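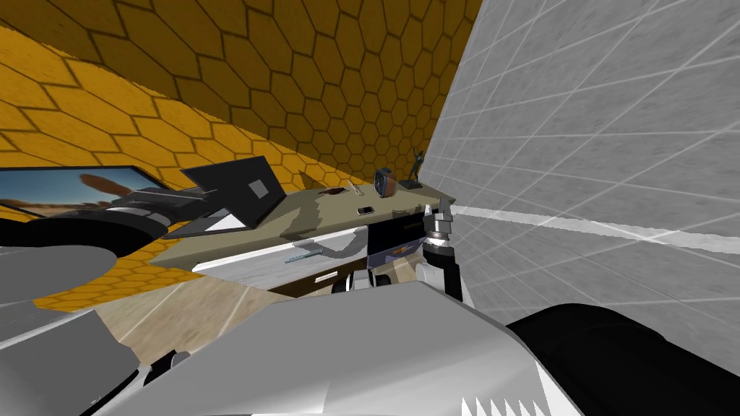
Drerkdale Water Users Group
Minutes of the ordinary meeting, Wednesday, 7.30 pm

1. Opening and quorum
The chair opened the meeting at 7.34 pm. Quorum was met. Apologies were received from two members on the Nallow side.

2. Previous minutes
Accepted with one correction: under item 5, "Avudside channel" should read "Avudside lateral".

3. Channel levels
The gauge at the Nallow weir was read at 9 am on each working day in May. Levels held within the agreed range except after the gate was lowered for weed clearing. Members at the tail end of the Avudside lateral reported low flow over the same period. The operator will give 51 hours' notice of any further gate change – the present notice period plus three hours to cover the overnight roster.

4. Meter replacement
Eight meters are past their service date. The Hsieh quote was tabled at $859 per unit, fitted, excluding pipework. A member asked whether the old flanges could be kept. The supplier's advice is that they can where the bolt holes are sound, to be checked on site.
Moved and seconded that the quote be accepted for all eight units. Carried, one against.

5. Bank erosion, Avudside lateral
The slump below the second culvert has widened and is now over 9 metres long. Rock fill was favoured over timber. Access is by the eastern track only, as the western gate will not take a loaded truck. Work deferred until the lateral is drained for winter.

6. Correspondence
In: letter from the shire on roadside spraying. Out: reply asking that no spray be used next to open channels.

7. General business
The colour code on the roster map is to be changed so that night turns can be read on a black and white copy.
Request to move the meeting start to 7 pm – held over.

Meeting closed 8.51 pm.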